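Thread on acidity in home-canned tomato sauce, after a few replies asked why I keep adding lemon juice. 1/6

Safe water-bath canning needs a pH of 4.6 or lower. Many tomatoes sit right near that line, and overripe fruit often lands above it. 2/6

I tested 25 jars from my September batch with a Pratero meter. Untreated puree from the late fruit read 4.7. The early fruit read 4.3. Same bed, same variety. 3/6

Dose is 2 tablespoons of bottled lemon juice per quart. Bottled, because the acid level is standardized. Fresh lemons vary too much to rely on. Pouran Mousavi uses citric acid instead, half a teaspoon per quart, and gets less lemon flavor. 4/6

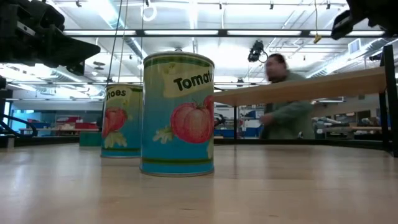
Sugar does not change the pH in any useful way. It only hides the sour taste. If you want it sweeter, add it at serving time. 5/6

Calibrate the meter before each session, with fresh buffer at 4.0 and 7.0. Mine drifts after 21 readings or so if I skip the rinse. Blend the sample smooth and let it cool to room temperature first. 6/6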